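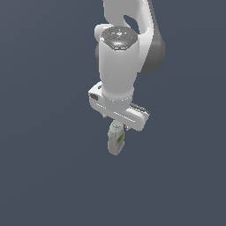
Section 5 covers paper profiles and gray balance on the Preltach photo printer. Complete it before the first color job and again after any change of paper stock. Gray balance errors are easiest to find where neutral light tones meet a flat midtone: white and light-gray surfaces with soft shading, set against a plain slate-blue-gray, will show a pink or green cast sooner than a landscape or a crowded street. Keep one picture with those tones as your comparison file and do not edit it between prints.

2018-02-15
By Souad Ramadan
Print this page | E-mail this page
Search manual Enter keyword Go

5.1 Before you start

Let the printer stand in the room where it will be used until it has reached room temperature. Install all ink cartridges. Load the cassette with the paper you intend to profile; plain office paper cannot be used for this procedure.

The Gatent profile utility must be installed on the computer. If the utility does not list the printer, check the cable and restart the utility before restarting the printer.

Note: Profiles made with an earlier release of the utility can be opened but not updated. Make a new profile.

5.2 Printing the test chart

1. Open the Gatent utility and select Printer > New Profile.
2. Select the paper type. For Lahlou matte stock, select Matte Heavy. For Lahlou satin stock, select Semi-Gloss.
3. Turn off all color management in the printer driver. In most driver versions the setting is on the Advanced tab.
4. Select Print Chart. The chart has 572 patches and prints on 3 sheets.
5. Remove each sheet by its edges and lay it flat, printed side up.
6. Let the sheets dry for one hour. Matte stock and satin stock need the same time.

Caution: Do not stack the sheets while they are drying. Transferred ink changes the patch readings and the chart must be printed again.

5.3 Reading the chart

1. Connect the reader to a USB port on the computer. Do not use an unpowered hub.
2. Place the reader on its white tile and press the side button. Wait for the green light.
3. Place sheet 1 on a flat, dark surface.
4. Draw the reader along each row at a steady speed, starting from the black bar at the left margin.
5. If the utility shows Row Not Read, repeat that row. Rows already accepted are kept.
6. Repeat for the remaining sheets.
7. Enter a profile name and select Save. Include the paper name in the profile name.

Note: If one row fails repeatedly, clean the underside of the reader with a dry, lint-free cloth and repeat the white tile step.

5.4 Checking gray balance

1. Print the comparison file with the new profile selected.
2. View the print in daylight or under a viewing lamp. Household lamps add a yellow cast.
3. Examine the lightest tones first, then the flat midtone.
4. If a cast is visible, open Fine Adjust and move the matching slider one step in the opposite direction.
5. Print again and compare with the previous sheet.

Caution: Stop after five steps in any one direction. A larger correction indicates a blocked nozzle or the wrong paper setting. Run the nozzle check in Section 3 and repeat the procedure from 5.2.

5.5 Storing profiles

Profiles are stored in the Profiles folder on the computer, not in the printer. Copy the folder before replacing the computer. The utility accepts up to 73 profiles; delete unused entries from the list in Printer > Manage Profiles.

Deleting a profile cannot be undone.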